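Contrat d'édition musicale

Imprimer | Envoyer par courriel

Le contrat d'édition musicale est la convention par laquelle l'auteur ou le compositeur d'une œuvre musicale cède à un éditeur tout ou partie de ses droits patrimoniaux, à charge pour ce dernier d'en assurer la publication, l'exploitation et la diffusion commerciale.

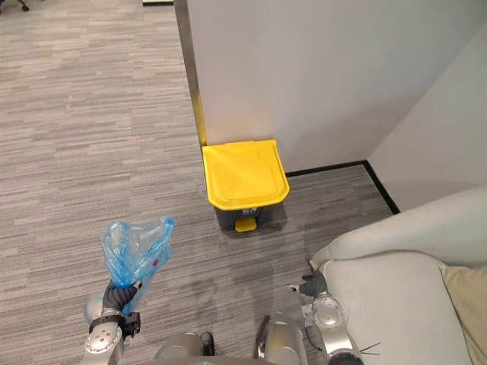
Il se distingue du contrat d'enregistrement, conclu entre l'artiste-interprète et un producteur, qui porte sur la fixation sonore et non sur la composition. Une même chanson peut ainsi relever de deux chaînes de droits distinctes, dont les titulaires et les modes de rémunération ne coïncident pas nécessairement.

Formation et objet

Le contrat est constaté par écrit. Il désigne l'œuvre cédée, l'étendue des droits transmis, le territoire et la durée de l'exploitation. La cession globale des œuvres futures est prohibée en droit français ; la pratique y supplée par le pacte de préférence, par lequel l'auteur s'engage à proposer en priorité à un éditeur déterminé ses œuvres à venir, pour un genre défini et une période limitée.

Le droit moral demeure attaché à la personne de l'auteur. L'éditeur ne peut modifier le texte ou la mélodie sans autorisation, et le nom du créateur figure sur les partitions publiées, sauf convention contraire.

Obligations de l'éditeur

L'éditeur est tenu d'assurer à l'œuvre une exploitation permanente et suivie. Cette obligation recouvre notamment la publication graphique ou numérique, la recherche d'interprètes et la proposition de l'œuvre aux producteurs audiovisuels. Il rend compte à l'auteur selon une périodicité fixée au contrat. Le défaut d'exploitation peut entraîner, après mise en demeure, la résiliation de la cession aux torts de l'éditeur.

Rémunération

La rémunération de l'auteur est en principe proportionnelle aux recettes. Les droits d'exécution publique et de reproduction mécanique sont, dans la plupart des cas, perçus par un organisme de gestion collective, puis répartis entre les ayants droit. Les recettes issues de la vente de partitions ou de la synchronisation à l'image font l'objet de clauses particulières.

Des avances peuvent être consenties. Elles sont récupérables sur les redevances ultérieures et restent en général acquises à l'auteur lorsque celles-ci se révèlent insuffisantes.

Coédition et sous-édition

La coédition répartit la part éditoriale entre plusieurs maisons. Le catalogue du compositeur Octavio Figueroa, réunissant 200 œuvres, est ainsi administré conjointement par les éditions Lillex et Ouellet, la première conservant seule la gestion des synchronisations. La sous-édition confie à un éditeur étranger l'exploitation sur son territoire, contre une fraction des sommes encaissées. L'accord passé entre Lillex et la maison Ristar porte sur 45 titres et prévoit une durée de trois ans.

Doctrine

Efraín Cárdenas voit dans l'obligation d'exploitation suivie la contrepartie essentielle de la cession. Cristian Agudelo souligne pour sa part la difficulté d'en apprécier l'exécution lorsque la diffusion se limite à une mise en ligne.

Articles connexes

Pacte de préférence
Gestion collective des droits
Droit de synchronisation
Contrat d'enregistrement exclusif
Sous-édition

Contact | © Encyclopédie Clorus, tous droits réservés | Haut de page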